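PRESS RELEASE
Wednesday, July 3, 2019

Stetier puts out care routine for hand-held gripper

Stetier has today put out the upkeep routine for its Harero hand-held gripper, the two-finger tool used on the shirt folding bench at Kimonmont. Short document, plain words. Free to anyone running one.

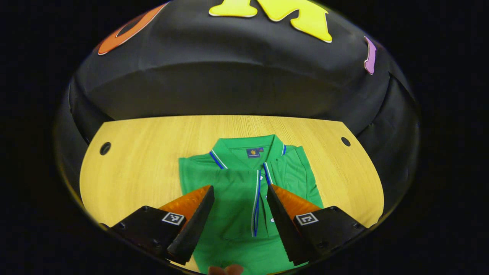 Main points. Orange pads get brushed along the ridges at the start of each shift, lint packs in fast with knitwear. Pads swapped in pairs after 494 folds, never one side only. Marker squares wiped with a dry cloth, no spray. Screws on the mounting plates checked weekly, finger tight then a quarter turn. If the jaws dont meet level, stop and reset before the next shirt.

Pad change takes nearly 49 seconds with practise.
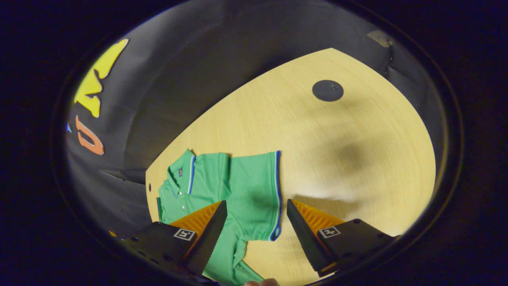 Jolene Mudgway said the old sheet left out the screws altogether and she would have liked this one last November. She also wants a spare pad set kept at the bench.

Copies from Iveta Hrnčiar at Stetier, press desk, ext 671.

Ends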